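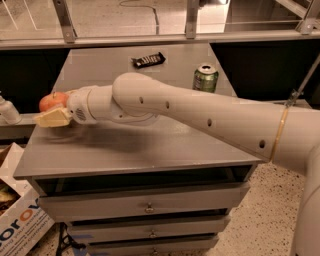
An apple, a chocolate bar and a can of something green, at the grey drawers.

Every household has a surface where things land, and in Kam-wah Siu's flat in Gilleden it is the top of a drawer cabinet. She bought hers eight years ago, meaning to keep papers in it, and the papers did go in — for a while, anyway. Then came the snacks, and the sponge that ought to live by the sink, and all the little bits one puts down on the way to somewhere else. "I clear it every September," she told me, quite cheerfully, and put the kettle on.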